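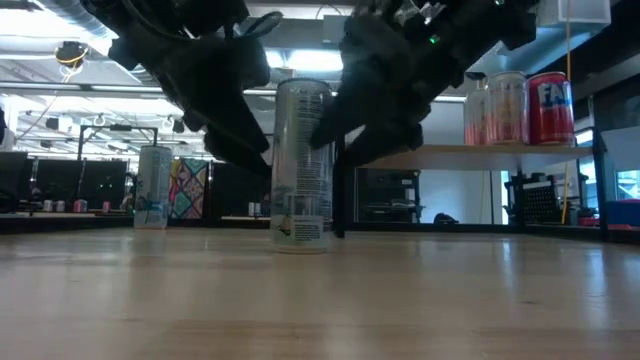 Can a machine put the drinks away yet?

Readers often ask when a robot will be able to tidy a kitchen or restock a shop cooler. The short answer is that parts of the job can be done now, slowly, and with a person close by. The longer answer depends on which part of the job you mean.

Lavanya Nadar has spent most of this year on cans. She runs the handling tests at Gramow, and her view is that a drink can is a fair measure of progress. It is light, it dents, it rolls, and every home and corner store has them. A slim can and a standard can need different grips. An empty one will slide away if a finger touches it too early.

In February her group ran 194 trials of a single task: pick up a standing can and set it on a shelf without knocking over its neighbors. The arms finished 110 of them. Most of the failures came at the shelf, when the can was let go a little too high or too close to the next one. A store clerk would do the same work without looking.

Cans that have fallen over are harder. The fingers have to come down along the side, and the can has to be turned upright before it goes anywhere. Two arms help, because one can hold while the other turns, but then the two have to stay out of each other's way.

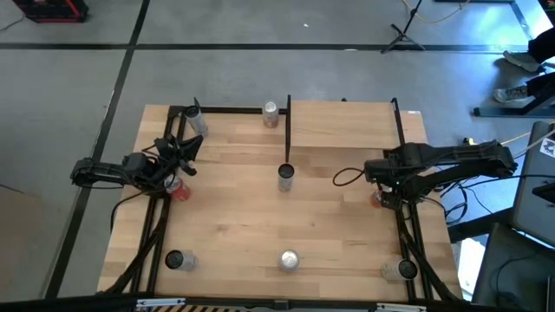
What it means for shops and homes

Nandini Marar buys equipment for Chowdary, a small chain of convenience stores, and she has visited twice. Her stores put out 3,876 cans in a normal week. She would accept a slow machine if it could work through the night, but she would not accept one that needs a member of staff beside it. On that measure she does not plan to buy anything this year.

Homes are further off. A cooler shelf has the same shape every day, and a kitchen counter does not. There are bags, jars, half-folded towels and things that belong in another room.

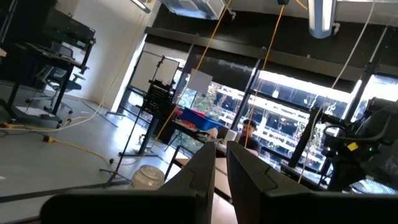 An arm that has learned to handle cans does not know what to do with any of that until it has been taught, and the teaching is still mostly people repeating the same motion for hours. Nadar's group needed 21 days of it before the February trials.

The next round will cover round jars and soft packaging. Results will be in a later issue.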